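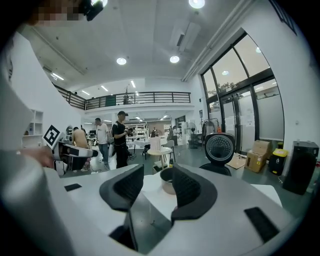
# Chapter 4: The Shared Workroom

Most of us learn about a room by bumping into it. We walk in with an armful of things, look for somewhere to put them down, and whatever surface we find first becomes, for the rest of that week and very often for the rest of that year, the place where such things go. In a large open workroom this happens many times a day, to many people, and the furniture slowly takes on jobs it was never bought for. A black office chair ends up holding a round device with a vented grille, while a small round table on a pedestal base stands free with its gray chair beside it. Somebody who wants to sit down will have to choose another seat, and somebody who wants the device will have to remember which chair it was on. Small matters like these are what this chapter is about, and I hope you will come to find them as interesting as I do.

When I first taught this material, in a long room above the old Zein printing works, I began with floor plans. My students drew very handsome ones. Then September came, the room filled up, and the plans stopped being much use, for people had started living in the space and the space had answered back. My colleague Notburga Bachmann suggested that we put the pencils away for an afternoon and simply follow the objects, asking of each one where it was used, where it was kept, and who had to walk around it in between. I have opened the course that way ever since — and the floor plans, when we do get to them, are a good deal better for it.

## What you will study

We start with **resting places**, meaning any surface where an object stays between uses. Some are intended, such as a shelf or a cabinet. Others are borrowed, and chairs are the most commonly borrowed of all, being movable, near at hand, and just about the right height for a person who is carrying something heavy.

From there we turn to **paths**. You will measure the clear floor between tables, and you will find out why a walkway 40 inches wide can feel generous in the morning and stingy by late afternoon. The Aveck workroom, which covers 2376 square feet and appears in several of the exercises, will be our main case.

The last part of the chapter takes up **shared storage**, where the difficulty is mostly one of agreement. Issa Mahasneh's study of the Ikska repair shop, reprinted on page 71, follows a single shelf through a full season of use, and I would ask you to read it slowly.

## Before you begin

Choose a room that you share with other people, and spend 20 minutes in it without moving anything. Write down every object you see resting on a piece of furniture meant for something else. Leave the list alone overnight, and bring it with you when you start Section 4.1, where we will use it to draw your first map.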